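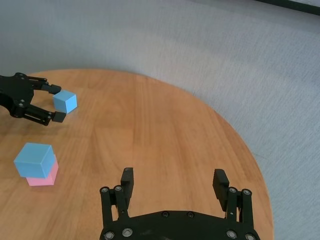 Taha Bouzid was halfway through a sandwich when I got to Ostico, and he waved me into the chair across from him with the other half. He has been there 4 years, long enough to remember when every sample kit that left the building was packed by hand.

"I packed them," he says. "Me and three others, all day, same motion. My thumb still clicks." (It does. He showed me!)

These days he teaches robot arms to pick things up and put them on top of other things. Stacking cubes comes first, before anything from the packing line gets near a gripper, and I admit I'd expected something grander. Taha laughed at that.

"Everybody wants to start with the hard stuff. We did that at Mernura, where I trained, and we spent most of May picking bottles off the floor. A cube is polite. It has flat sides. If you can't do a cube, you can't do a bottle."

So what changed for the people? The packing crew was 27 and it's 21 now. Two retired, Taha tells me, and four moved to the Sivport warehouse — one of them, Bevan, didn't want to go and said so loudly.

"I'm not going to tell you it was all fine," he says. "Bevan and I had lunch together every day. Now we text."

The ones who stayed do more checking and less lifting. Some love it. Some find it dull, and a couple have asked to learn what Taha does, so he has them sit with him for an hour after shift and run the arms themselves.

"They're better than me at it, a lot of them. They know how hard you can squeeze a box before it gives. I had to learn that from them in the first place."

I asked if he misses packing. He thought about it for a while and wiped mustard off his sleeve.

"I miss the radio," he said. "We had a good radio."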